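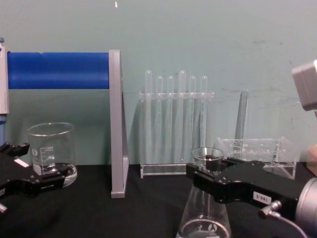

A clear glass beaker with white graduation marks, on a black tabletop.

Read the correction before you read the story. I mean it. Scroll to the bottom first.

I have been doing this since November and it has wrecked my breakfast. Most papers bury the corrections under the obituary notices or behind a little gray link, and most online outfits don't bother at all, they just change the sentence and leave the old time on it like nothing happened. That second thing is what I want to complain about.

Case in point. The Muststead water story. You probably saw the headline, everyone in my family forwarded it to me. "807 homes on bad water," it said, at seven in the morning. By lunch it said 227 homes. By dinner the word "bad" was gone and it was "under review." Same web address. Same byline. Same time stamp, 7:02 a.m., sitting there smug as a cat.

No note. Nothing.

Now, I don't care that they got it wrong. People get things wrong. I spent nine years on a copy desk and I once let a dead man be elected to a school board. Somebody read a column on a spreadsheet as homes when it was meters tested, fine, that's a Tuesday mistake, any of us could make it. What gets me is that my aunt is still telling people at church it was 807. She read it at seven. She will never read it again. Why would she? She already read it.

And the folks who did go back, and saw a different number, and saw no explanation - what are they supposed to think? They think somebody got a phone call. I would think so too. I had three emails from readers telling me the water company leaned on the paper. I have no evidence of that at all. But I couldn't prove it didn't happen either, and the paper had the one thing that would have settled it, a plain sentence saying we misread the data, sorry, and they didn't print it.

Silence grows mushrooms.

I asked Grigoris Liapis about this. He edited me years ago and he's retired and grouchy and picks up the phone. His view is that stealth editing started as laziness. In print you had no choice, the thing was on paper, on the porch, the dog had it. You ran the correction or you looked like a crook. Then came the web and suddenly you could reach into everybody's kitchen and fix the typo. Who wouldn't? And then it's a name. And then it's a number. "Then it's the story," he said, and went off to see about his soup.

I think he's mostly right but lets the bosses off easy. Efthymia Politis, who I have argued with about this for a good long while, says corrections cost money. A corrected story gets shared less. An outlet with a long corrections page looks sloppier than one with none, even though any reporter can tell you it's the other way around. The place with no corrections is the place I'd worry about. She says readers punish honesty. I say readers have hardly been offered any, so how would we know.

We left it there. She bought the coffee.

So what do I want. Not much. A line at the top of the story, not the bottom, saying what was wrong and what it says now and when it changed. Top, because thats where the mistake was. If the headline was wrong say the headline was wrong. If you pushed the wrong number out to phones, push the right one out to the same phones. I have never once gotten a correction as an alert. I've gotten alerts about a celebrity's knee.

And keep the old version somewhere. A link, tiny, I don't care. Let people look.

The objection I always get is that this is inside baseball, regular people don't notice. My neighbor prints things out. She had the seven o'clock version and the dinner version side by side on her fridge with a magnet between them, and she's 719 miles from any newsroom I ever worked in and has never met a reporter besides me. She noticed.

It took 30 words to fix. I wrote it myself, on the back of an envelope, just to see. "An earlier version of this story misstated the number of homes affected. The figure was 227, not 807. We misread a table of test results. The headline has also been corrected."

Thirty, give or take how you count a numeral. It would of fit.

I sent it to the paper. They havent written back, and as of 3rd March the time stamp still says 7:02.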